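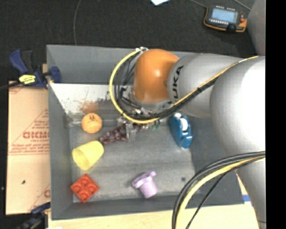
The picking cell at Lokorden, with mixed items in the bin.

Lokorden Picking Project
Progress report to the Dusa Fund, second reporting period
Prepared by Irina Marinescu, project lead

1. Summary

The main event of this period was the open day on 21/07/2021, which was a condition of the second payment. It went ahead as planned. The cell ran for most of the day, with one stop in the morning and a shorter one after lunch. We had 13 visitors in the workshop, in small groups because of the room limits, and others followed on the video link.

Spending is within budget. One milestone (handover of the grasp logs to Ideo) is late and is covered in section 5.

2. What was shown

Visitors saw the arm clear a bin of mixed household items and toys. We chose things that differ in shape and stiffness. A ball and a cup are easy to describe but they roll. A bunch of grapes gives way under the finger and has no single good place to hold it. A tape dispenser is hard and has an awkward outline. Visitors were invited to shift items between runs with the arm stopped, and most of them did.

Each group got the same programme: a short talk at the bench, three runs, and time for questions. Marius Cârstea ran the cell and kept the hand controller by him throughout. I did the talk and took notes.

The bin is clamped to the table. In the March trial it crept whenever the gripper touched a wall, and the calibration went off with it. We had no trouble of that kind on the day.

3. Results on the day

The cell made 964 pick attempts over the day, counting the warm-up before the first group arrived. Of these, 700 ended with the item lifted clear of the bin and set down in the right place. The target in the agreement for this stage was two in three, so we are over it, though not by a wide margin.

The failures were of a few kinds:

Items against the wall. The sloping sides help a little, but the planner still rejects approaches it could safely make. This was the largest group.

Soft items. The bunch of grapes was usually picked up, but it was sometimes dropped on the way across. Marius thinks the lift is too quick for anything that hangs and swings. He has slowed it since, and early runs look better, but we have not done enough of them to report a figure.

Pale items. The camera had more trouble with light colours in the afternoon, when the sun came onto that side of the workshop. We will fit a blind before the next session.

The morning stop was caused by the outer cable bundle pulling tight when the wrist turned the long way round. The arm halted by itself and nothing was damaged. We gave the loop more slack and restarted after a short wait. The second stop was a dropped network connection and had nothing to do with the arm.

4. Feedback from visitors

Iordache sent two people from their returns warehouse. They were mostly interested in how long it takes to add an item the system has not seen before. They asked whether the cell could work from a bin that is filled without any care, straight off a trolley. We said not yet. They have offered to send us a crate of real returned goods and we would like to accept, subject to your agreement on the change to the test set.

Several visitors asked about speed. The cell is slower than a person and we told them so. Speed is not a target until the final stage, but it came up in every group and we expect it to keep coming up.

There was one complaint, which was fair. The people standing at the back could not see into the bin. Next time we will put the overhead view on a large screen — the small monitor on the bench was not enough.

5. Milestones

Cell installed and safety check signed off: done.
Open day: done.
Pick rate of two in three on mixed items: done.
Grasp logs to Ideo: late. The logs exist, but the labels changed partway through the period and the older ones have to be converted. Marius has finished nearly half of this. We ask for an extra month.
Second gripper finger design: started. Drawings are with the machine shop.

6. Spending

Staff time and workshop hire are as forecast. We spent less than planned on travel and a little more on cabling and fittings. We would like to move the travel underspend to the screen and the window blind mentioned above. A separate request form is attached.

7. Next period

Finish the log conversion and hand over to Ideo.
Retune the planner for items near the walls and repeat the test with the same objects.
Run the soft items at the slower lift speed.
Receive and sort the Iordache crate, if approved.
Hold a second demonstration, by invitation only, for the Dusa Fund's reviewers. Please let us know which mornings would suit and how many people would be coming, so that we can organise the groups.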